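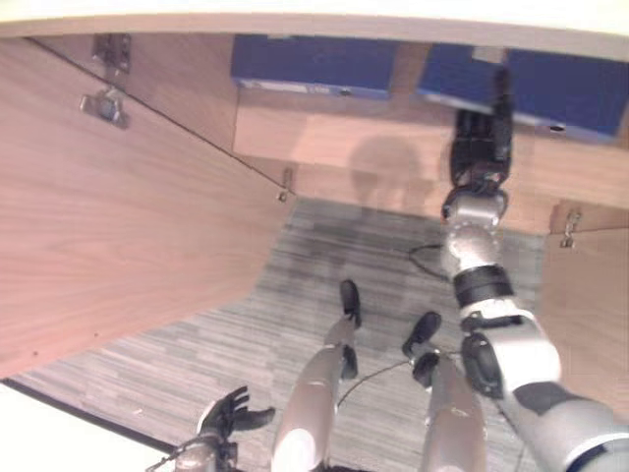

The fault that stopped work on the Clekar storage project for most of November began with a box that would not move. Skandham, the company in Pendness that runs the project, wants a humanoid robot that can put away and fetch things in an ordinary cabinet, including from places where a person would have to feel around with one hand. The blue boxes are a hard case. They sit right up under a pale surface, and the robot has to raise its arm and get its black fingers to the lower lip before it can do anything else. On a Monday afternoon the fingers got that far and the box stuck. The arm kept pushing.

It pushed for 17 seconds. The software was supposed to give up much sooner, but the limit was set on the wrist, and most of the load had gone into the shoulder. The wrist reading never reached the number that would have ended the attempt. Then the box slipped free, the arm swung out, and the robot took a step back to catch its balance. An engineer standing behind it got out of the way. The only damage was a cracked finger joint and a dented cabinet door.

Skandham went back through its logs. It had recorded 197 box pulls since the cabinet was installed. In 144 of them the load stayed where the engineers expected. In more than 50 it moved up the arm toward the shoulder, and every one of those had been marked as a success, as the box came out in the end. The review had only ever looked at pulls that failed.

That is a common enough problem in test work. A result gets a check mark and the details behind it are not read again. A factory arm is bolted down, so a hard pull that suddenly lets go is mostly a matter for the arm. A robot on two legs has to do something with its feet, and it may do it toward a person or onto a cable.
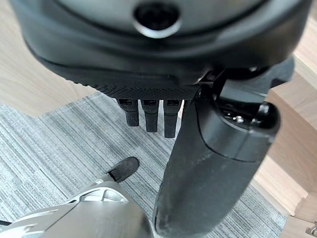 Black fingers over the striped carpet at the Pendness test area, with a silver gripper reaching in close by.

The repair to the hand was quick. The change to the software took longer. The load is now added up along the whole arm, from fingers to shoulder, and the attempt ends if the total climbs while the box stays still. The arm also lets go in stages, so that the body has time to settle. The first version was too cautious and quit on boxes that were only a little snug, and the engineers spent a week moving the limit up in small steps.

The house rules changed too. The Kaplan room, where the cabinet stands, used to have a line of tape on one side for people to stay behind. It now has tape on all sides, and the stop button has been moved from the desk to the end of a long lead. Cables are checked before each run.

Skandham has gone back to pulling boxes. The tightest one still sticks now and then. When it does, the arm stops, opens its hand and waits for someone to come and look.

Technology > Robotics > Safety

Comments

benchvise: We had the same thing with a gantry years ago. Limit on the wrong axis, worked fine until it didn't.

tallgrass_9: Why not just use a looser cabinet?

benchvise: Because people's cabinets at home stick.

M. in the valley: Would like to know how far back it stepped. The article doesn't say.

Related

Why warehouse arms still drop bags
What a stop button does and does not stop
Walking robots and the loose rug problem
Reading a test log from the bottom up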